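Reading the Label: What Small Packaging Tells Us
Project report, Trendevden group, Packaging and Print module

We started in November with one question – can ordinary people read what is printed on the things they buy? By the end we could hardly walk through a shop without turning everything round to look at the back!

Our group collected 364 labels from food tins, tubes, cosmetics and household goods. We measured the smallest letters on each one with a printer's loupe and noted the colour of the ink and the background. Then we asked 80 shoppers at the Wolau covered market to read four labels aloud at arm's length. Most were really patient with us, and several stayed to chat (one went home and came back with a bag of old spice tins, which was brilliant).
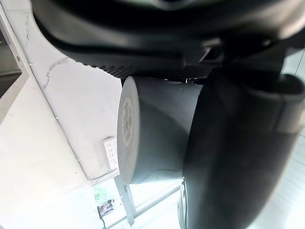
Round packs gave people the most trouble. Text that wraps round a curve has to be turned to be read, and many shoppers lost their place halfway through a line. Flat ends were easier, but there is so little room on them that the words often get squeezed in beside the barcode.

Colour mattered more than we had guessed. Black on white won easily, even at small sizes, and pale gold on cream was hopeless. We tried resetting one of the worst labels in Simby, a plain typeface from our print room, and loved how much calmer it looked – same words, same space, far less clutter.

Our full table of measurements runs to 740 rows and is kept with the Kovács print collection in the library. Next term we want to repeat the reading test in the evening, when the market lights are on.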